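Section 7: Folding Hand Towels

Okay, towels! I put this section off for ages because I figured everybody already has a way of folding them, and then I saw how different my stacks looked from one shelf to the next. So now we all do it the Beltirham way.

Before you start, lay a white foam board on the table. I like one big enough to cover most of the top, with a bit of wood left showing all around so you can get hold of the board and turn it.

1. Drop the towel on the left side of the board. Bunched up is fine, don't fuss with it yet.

2. Look for the tag. If it's sticking out of an edge, great, that's the edge you'll start from.

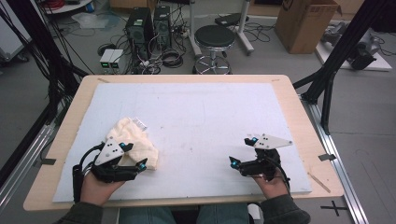
Bollano Home Guide, page 55

3. Take the tag edge by both corners and pull it toward the right side of the board until the towel lies flat.

4. Smooth it from the middle out. Cream towels hide their creases (ours sure do), so go over it twice.

5. Fold it in half with the tag inside, then in thirds the long way.

6. Turn the fold toward you and set the towel on the stack. I stop at seven high, or the whole thing leans.

Note: Smudges on the board are normal after a while. Wipe it with a barely damp cloth and let it dry before the next towel goes down.

Caution: Don't iron on the foam board! It will melt, and you'll be scraping it off your iron all Tuesday evening. For pressing, go to Section 8.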